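Search this site Search Menu

Earbud Refurbishing Assistant (part-time), Retow, Whiteley

4 min read

Retow is looking for a part-time refurbishing assistant to join the small parts bench at our Whiteley workshop. The job is sorting, checking and repacking wireless earbuds and their charging cases. It is seated work, done by hand, on a cloth-covered table. You don't need experience in electronics, but you do need patience and good close eyesight (with glasses is fine).
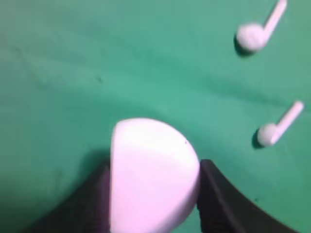

Whiteley, 16 January 2026

The post is for 15 hours a week, worked over 3 mornings. Which mornings is open to discussion. It is a fixed contract to the end of November, with a review before then. Pay is by the hour and is set out in the application pack, along with holiday and travel details.

Most of what we handle comes in through the Skuveline returns scheme. Last year's busiest month brought in 300 sets, and a usual month is nearer half that. Sets arrive in all conditions. Some only need a clean. Others have a split case, a missing bud or two left buds and no right one.

Your main tasks will be:

- opening returned parcels and matching each set to its return slip
- laying the case and buds out on the cloth and checking them for cracks, dents and missing tips
- cleaning buds and cases with the brushes and swabs provided
- pairing up loose buds of the same model and side
- putting aside any case where the lid has come away from the base
- recording each set on the Aro stock sheet before it goes back in its tray

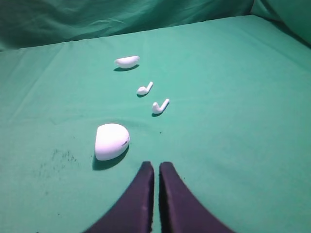

Jomar Estrella adds that the first week feels slow for everyone, and that new starters should not worry about speed. He would sooner see 3 sets checked properly in a morning than a full tray that has to be done again. He also says the hardest thing to learn is telling similar models apart when there is no name on them, and that it comes with handling plenty of them.

Training is given at the bench over your first two weeks. You will work from a printed guide covering the 126 models we see most. If a model isn't in the guide, you put it on the query shelf and carry on with the next one.

We are looking for someone who:

- is comfortable doing small, repeated hand work
- can keep a written record that other people can read
- will ask when unsure
- can work quietly next to others

It would help if you have done any sewing, model making, watch repair or similar, but please apply even if you haven't. You will not be asked to solder or to open batteries. Sets with swollen or leaking batteries are dealt with by a separate team. 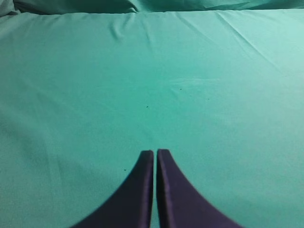
The cloths are changed every Monday, and each bench has its own lamp and an adjustable chair. Tell us in your application if you need a different seat or table height and we will sort it out before you start. There is step-free access from the car park, and a kitchen with a kettle and microwave. The bus stops at the end of the road.

To apply, ask the office for a pack by phone or at the front desk. Send back the form with a short note, one side of paper at most, telling us about any careful hand work you have done, paid or unpaid. We don't need a CV. Everyone we shortlist will be asked in for a one-hour trial at the bench, which is paid, followed by a short talk about hours.

Applications close when we have filled the post. We reply to everyone who applies.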